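About Us
Updated April
By the Urnel bench team

Welcome to Urnel! We try out grippers, arms, cameras and controllers for people who would like to know how a thing behaves before they spend a year's budget on it.

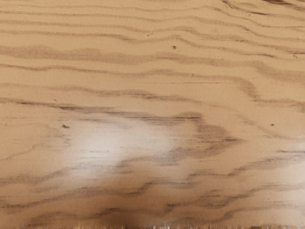

Moradi wrote to us after reading an older version of this page and asked why a shop that lives and dies by hardware would spend so much of its week in simulation, when every buyer in the end has to bolt a real arm to a real bench. It is a fair question and we get it a lot, so we have let it stay here near the top and built the rest of the page around it.

The short answer is that simulation lets us be fussy cheaply. When we compare two wrist cameras, we want them looking at the same wood grain, under the same light, from the same height, over and over, and a rendered tabletop will sit still for that all night long. Plain wood is one of our favorite things to start on. A camera that handles a patterned box beautifully can get quite confused by wavy grain and a patch of glare, and we would much sooner learn that on a screen than in your packing room. Once a camera or a gripper has come through the simulated rounds we move over to the hardware, and the hardware always has a few surprises saved up for us (cables, mostly, and mounting screws in sizes we don't stock).

We started out in Findosville, in 2 rooms above a print shop, with one secondhand arm and a controller that had to be restarted every time the elevator ran. These days we are on the ground floor in Karutgate, there are 8 of us, and we have 3 benches, each with its own arm, so a gripper can be tried on all of them before we write a word. The move was a big step for us and we still miss the bakery on the old corner.

Last year we logged 3,203 test runs, counting the simulated ones and the physical ones together. Every run goes in the log, including those where the fingers closed on nothing at all or the controller lost track of where its own wrist was. Customers get the whole log along with the report, and we are happy to sit down and go through it with you, for as long as the coffee holds out.

People sometimes hope we will name one best gripper. We've had long lunches over this and can't do it! Soft fingers are lovely with fruit and miserable with sheet metal, suction is quick until the boxes get dusty, and a plain parallel jaw will do almost everything a little slowly. So tell us what you pick up, how often, and what it sits on, and we'll put together a comparison for that job. We don't sell hardware and we take no commission from the companies that do.

Visitors are welcome in Karutgate most afternoons after 2. Ring the side bell, as the front one hasn't worked all spring, and if you have an awkward part that keeps slipping out of your gripper at home, bring it along and we'll clear a bench for it.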